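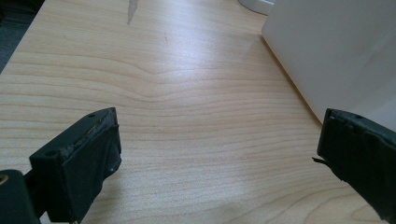
Figure 1. Gripper open over a wood tabletop, nothing held.

Unit 5: Wiping and clearing a table
Notes by Genji Kubo. Read before the lab.

People ask whether a machine can do chores yet. The question is too wide to answer, so this unit takes one chore, clearing and wiping a table, and asks which parts of it work.

1. The chore in steps
Find what is on the table. Decide what stays. Pick up what goes and put it somewhere. Wipe the surface, including the strip next to anything left standing. Check the result and wipe again if needed.

A person does all of this without making a list. A machine needs every step either programmed or learned from demonstrations, and the weak step sets the result.

2. Seeing the surface
Look at the glare in Figure 1. The grain is washed out there, and a clear drop of water in that patch would be hard to find from a single view. Then look at the gray streak near the top of the table. It could be a scratch, a sliver of paper or a worn spot. The right action is different for each. A person would run a finger over it. Most systems we will read about have no good sense of touch and must guess, or move the camera and look again.

Wood grain causes a second problem. Dark curved lines can be taken for dirt by a detector trained on plain countertops. In the Kostov exercise you will see one that keeps wiping the same clean board.

3. Grasping
Two flat fingers handle boxes, blocks and most cups well. They do poorly with a coin, a wet napkin or a sheet of paper lying flat. Finger pads also wear, and a worn edge changes how a thin object slips. Check the pads before every run and write down their condition — it matters when you compare results.

4. What to conclude so far
Picking up known objects in good light: works often enough to be useful. Wiping an open area: works. Wiping close to a large object without bumping it: slow. Deciding what is trash and what is not: still poor outside the lab.

Shop floors are easier. At the Burow bench the parts, the light and the fixtures stay the same all shift. A kitchen table is different every hour.

5. For the lab
Work in pairs. Each pair runs 16 trials on the Grosaswood table and records every failure by step, using the list in section 1. Danish Orakzai has the log sheets. Read the Baidoo handout first, sections on lighting and contact only.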